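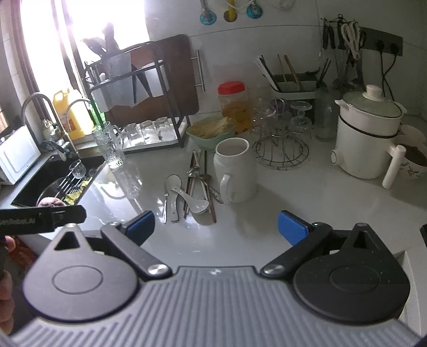

My hand gripper was pulling to the left again, so in July I finally gave it a full service. I am writing down how I did it, partly for myself, because last time I did not write anything and I had to discover all the same small things for the second time.

For those who are new on this blog: I do recordings for the Munia project from my kitchen in Sukurlow. I hold the gripper, I pick up cups and spoons and chopsticks, and I put them down in another place. A session is 54 pick-ups, and I try to do two sessions before lunch, when the light from the window is still even. So the fingers open and close very many times in one week, and near a sink, with flour and oil in the air. It is not a gentle life for a mechanism.

The first sign was with chopsticks. A mug forgives you everything, but a thin chopstick does not. The left finger arrived a little earlier than the right one and pushed the chopstick away before it was held. I thought it was my hand. I changed how I hold the handle, I slept on it, I tried again in the morning, and it was the same.

I wrote to Misaki Sugiyama, who takes care of the grippers for the project, and she asked me to do one test before touching any screw. Close the fingers very slowly on a sheet of paper folded one time, held upright in the middle. If the paper bends to one side, look at the pivots. If the paper stays straight but slides out, clean the pads. My paper did bend, and then it also slid out. So I had both jobs to do.

I started with the pads because this is the easier part. They are blue and have a texture, and in the texture there was a gray film which I could not see until I wiped it. Warm water, one drop of dish soap, a soft toothbrush. I brush along the texture first and across it after. Then I leave them 15 minutes on a towel. Please do not use alcohol before you ask somebody – Misaki told me one person made his pads hard in this way, and they had to be replaced.

After this, the pivots. There are two bigger silver screws at the inner base of the fingers and two smaller ones higher up. I took a photo with my phone before I began, and I put a pencil line on each screw head so I would know where it stood at the start. The left base screw was loose. Not very much, I could turn it a quarter with almost no force. The right one was tight, maybe too tight. I brought both to the same feeling and opened and closed the fingers slowly after each small turn. It took me over 2 hours in total, and most of this was looking for the correct driver, which was in the drawer with the tea filters.

I had bought a small tube of dry lubricant from Ikeda, the bicycle shop by the station. I put only a very little on the joints, with a toothpick, and wiped everything that came out. If it goes on the pads you can start from the beginning. I know this from last year.

Then the paper test again. Straight, and it stayed. I did the whole session with spoons and chopsticks and dropped only one spoon, and that was when the phone rang and I looked at it.

One thing I could not solve: there is a light click when the fingers open to the widest position. Misaki thinks it is the linkage touching its stop and I can ignore it. I do not like to ignore a click, so I will check the screws against the pencil lines every week for now. If someone of you has the same sound, please write me in the comments what it was. I also still look for a driver with a longer handle. The one from Avberg is good but too short for my hand.

Share 15 · Comments 2
Contact | © All texts and photos by the author | Back to top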